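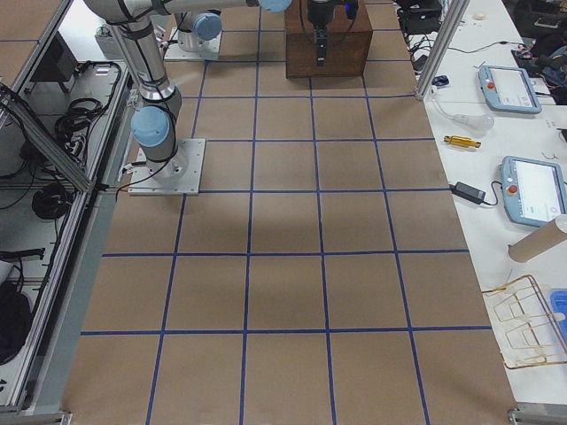
Two weeks with the Draltedeo bench kit

I've been putting off this post because I wanted to use the thing properly before saying anything. The Draltedeo kit is a planning and teaching package from Mololine for people who already have arms and grippers and want them doing simple table work. You get the software, a wrist camera mount with its cable, a printed guide and 11 ready-made routines. We paid $229 for the single bench license. I bought it through Somogyi, and it took seven days to arrive.

We run two arms on one table, so setup was longer than the guide says. Mounting plates and pendants were our own. The kit asks for a taped grid on the work surface, and blue painter's tape is fine for that. Ours was laid by hand and the lines wander a little.
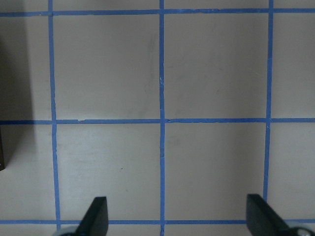
Calibration

You move the wrist over the grid with the fingers open, and the software looks for the tape crossings. The guide says to keep the cells close to square and says very little else. My first try took almost 38 minutes, mostly spent finding the right menu. After that it went faster.

The wrist view is clear enough to pick up a scuff or a torn bit of tape.

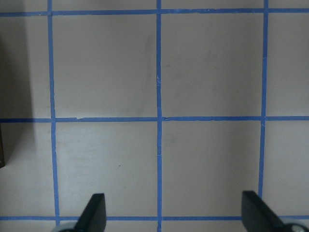
I would have liked a setting for shadows. There is one brightness slider for the whole view, so if one side is dark you have to pick which side you care about. Support said a fix is planned for September. I also looked at the Pornov package, which has better lighting controls, but it only handles one arm.

The drawer routine is the one I bought the kit for. We use a dark brown wooden box with a drawer in the side and a yellow cube as the part. You teach the drawer position once, then the cube, then set which arm does what – the second arm can be told to wait well clear.
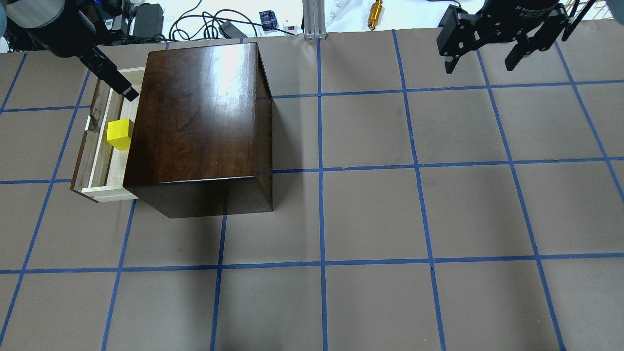
What I'd change

The routine names are too much alike, and there is no undo when you teach a point. The license is tied to one computer. I'm keeping it for now and will try the stacking routines next.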